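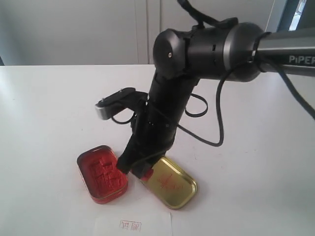
A PIPER arm with the ink tin, its lid and a stamped sheet.

Call for participants: Simimano trial users
Brosenico, Annan workshop
Part-time, paid, 13 weeks from October

Brosenico is looking for nine people to try out Simimano, a kit for teaching a small robot arm to do desk work by hand guidance. The work in this round is seal stamping: inking a hand seal from a tin of red paste and pressing it on paper. You do not need to have used a robot before. We would like some of the group to have never touched one.

About the kit

Simimano is meant for small offices, print studios, framing shops and anyone else with a repetitive job on a table top. The user shows the arm the job by moving a hand controller, and the arm follows. After enough good runs have been recorded, the software on the laptop tries the job by itself and the user corrects it where it goes wrong.

The kit comes with a controller, a table clamp, a wrist bracket, a set of finger pads, the software and a printed handbook. The arm is bought or hired separately. In the trial everything is supplied and already set up on the benches.

Stamping was chosen by our customers more than by us. Several of those who hired the previous version wanted to mark certificates, book plates or the corner of prints, and they found it fiddly to set up. The seal has to be gripped straight, the paste has to cover the whole face without filling the cut lines, and the press on paper has to be even. Paste is stiff in a cold room and soft in a warm one, and the kit does not measure it. The present handbook gives the subject two pages and they are not clear enough.

We have 1092 recorded stamping runs from our own staff. All of those people knew the kit well before they started. What we are short of is runs by people who are learning it from the handbook, including the poor ones.

What you will do

Each session follows much the same order. You check the bench against a card, start the arm, and run the stamping job with the hand controller until the break. After the break you let the software try the job and step in with the controller when needed. At the end you fill in a short form and clean the bench.

A run starts with the seal in the gripper and the tin open. You bring the seal to the paste, dab it, move across to the sheet, press and lift. Sheets are changed by hand with the arm paused. You mark each impression as good, faint, smudged or crooked on the tablet. A faint one is as useful to us as a good one provided it is marked correctly, so please do not redo a run to improve your results.

In the first two weeks everyone uses the handbook as it stands. From the third week the group is split. Part of it goes on with the old pages and the rest is given a rewritten version. We will tell you at the end which you had. Please do not compare handbooks with other participants before then.

In the last weeks you will be asked to set up the bench from the closed box: clamp, bracket, cables, first start and a practice impression. A member of staff will be in the room but will only help if there is a safety problem or if you are completely stuck. Being stuck is recorded as a fault in the kit.

Time and place

Sessions take place at our workshop in Annan. They last three hours, either from 9.30 am or from 1.30 pm. You attend one session a week for the length of the trial, at the same time each week. We can move the odd session if you let us know in advance, but please only apply if you expect to be able to come to nearly all of them.

There is level access from the car park, and the benches can be raised and lowered. The kettle, fridge and microwave are for everyone.

Pay

You will be paid £20 an hour for all time at the workshop, including breaks and the induction. Payment is made monthly by bank transfer. Travel by bus or train is refunded on production of a ticket, and car journeys are refunded at a flat rate set out in the agreement. Pay does not depend on how many runs you finish or how good the impressions are. There is no bonus for completing the trial, and no deduction if you leave early.

Who can apply

You must be 18 or over and have the right to work in the UK. You should be able to read a printed handbook in English and write a few sentences about what you did. Reading Chinese is not required for the seals we use; the handbook shows which way up each one goes.

We want a mixture of people. Office workers, retired people, students, craft workers and people who are out of work are all welcome. Left-handed applicants are particularly welcome, as the controller has so far been tested almost entirely by right-handed staff. If you have limited movement or reduced strength in one hand, please apply and tell us what would make the bench easier to use.

We cannot take anyone who has worked for Brosenico or for Mulham, our distributor, or who has already hired a Simimano kit. Existing customers can take part in the postal survey instead; ask for the form by email.

Safety and clothing

The arm moves at reduced speed throughout the trial, and each bench has a stop button within reach. You will be shown how to use it at the induction and asked to use it once before your first run. Keep your hands outside the marked area while the arm is live. Long hair must be tied back and loose sleeves rolled up.

Red seal paste stains. It comes off skin with soap and some patience but it does not come out of most fabrics. Aprons and gloves are provided. Please wear old clothes anyway, as we do not pay for cleaning. If you have had a skin reaction to inks or oils in the past, mention this when you apply and we will send you the product sheet for the paste.

What we record

The kit records the movement of the arm, the controller input and video of the bench from the wrist and from above. Your hands may appear in the video when you change a sheet. Your face should not, and any clip where it does will be deleted. There is no sound recording. We keep the forms under a participant number and hold your name and bank details separately.

The recordings will be used to improve the software and the handbook. Some runs may be included with the kit as samples for customers, and you can say no to this on the agreement without affecting your place. You may withdraw your recordings at any time up to one month after the trial ends.

How to apply

Send an email to the Brosenico trials desk using the contact form on our website, with "Simimano stamping" as the subject. Tell us:

which session time you would prefer, and whether you could manage the other
what you do or have done for work
whether you are left-handed or right-handed
whether you have used a robot, a 3D printer or similar equipment
anything we should know about access or health

A CV is not needed. We will ring applicants who seem suitable and invite them for a short visit to see the bench and try the controller. The visit is unpaid but travel is refunded. Everyone who applies will get a reply, and with your permission we will keep your details for the next trial, which will cover folding and filling envelopes.

Applications close when all the places and the reserve list are filled.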